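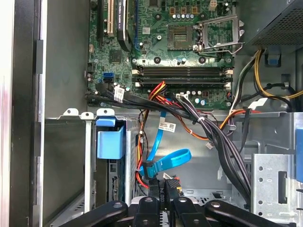
*An open desktop tower, with the green motherboard and its empty CPU socket.*

# About Grevimitz

Grevimitz is a small school of repair and making on Polley Lane in Nanden, in the old seed merchant's building with the green doors. We teach evening and daytime courses to adults who want to understand the things they own: clocks, lamps, sewing machines, radios, bicycles, chairs with wobbly legs and, yes, computers.

We opened one September with a single course in mending wooden furniture. It filled up in a week! People brought stools, a piano bench, half a cot and a very heavy sideboard that had to come in through the window. By the second term we had taken on the upstairs rooms as well, and the sewing machines have lived up there ever since (the light is lovely, the stairs less so).

## How we teach

Groups are kept to 8 people, and most courses run for 10 weeks. You bring something of your own if you can. It's much more fun to learn about joints and glue on a chair you've sat in for years, and you'll remember what you did every time you sit down again. If you haven't got anything broken at home, the shelves in the back room can always supply you with a toaster.

We don't set tests and we don't give out marks. Tutors will happily explain the same thing three times, and they like being asked why. Quite a few of them began here as students, which makes us very proud.

Tools are shared and included in the fee. So is the tea. Materials such as fabric, varnish and clock springs are charged at what we paid for them.

## The Kapoor Room

The Kapoor Room is our library, and it's many people's favourite corner of the building. It holds 1000 manuals, pattern books and parts lists, nearly all of them given by families clearing out sheds and spare rooms. There are knitting machine guides in there that you'd struggle to find anywhere else, and a whole run of tractor handbooks that gets borrowed far more than we ever expected. Anyone in Nanden can come in and read, student or not. Please put things back where you found them, or leave them on the trolley if you can't remember!
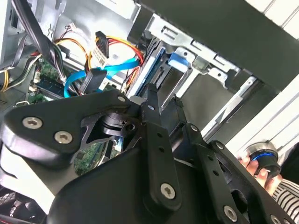 *Inside a desktop case: silver metal, cables and the drive bay.*

## Joining us

Courses start in September, January and after Easter. You need to be 16 or over, and no experience is needed for any of the beginners' groups. We keep 12 free places each term for people who couldn't otherwise come, and asking for one takes a two-line note to the office, no forms.

The building is step-free on the ground floor, where furniture, clocks and bicycles are taught. If you'd like to do sewing machines but can't manage stairs, tell us early and we'll bring the class down to you. We've done it before and it was a very jolly term.

Come and have a look round before you sign up. The front office is open from ten until four in term time, and the kettle is usually on.

Page last updated October 11, 2024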